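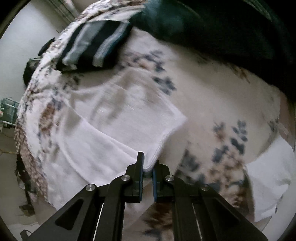

Linen Services Attendant — Part-time, Ongoing

Hoken supplies and launders linen for aged care homes and short-stay accommodation. We are recruiting an attendant for the finishing area at our Brovik site.

Duties
Sort, fold and stack flat linen to the site standard. Check items for stains and tears and set aside rejects. Record batch totals at the end of each run. Operate the small-piece folder once trained. A standard batch is 112 pieces.

Requirements
Ability to stand for a full shift and lift up to 2 trays at a time. Basic written English for batch records. Current immunisation record, or willingness to obtain one before starting. Laundry experience is useful but not required — training is provided on site.

Conditions
Casual loading does not apply to this position. Rosters are issued a fortnight ahead. Uniform and safety footwear are supplied. The position commences in October.

Applications
Send a résumé and the names of two referees to Reet Urbonaitė, Finishing Supervisor. Enquiries about pay and leave go to Kayode Babalola in the site office.

Last updated: 9 Jul 2024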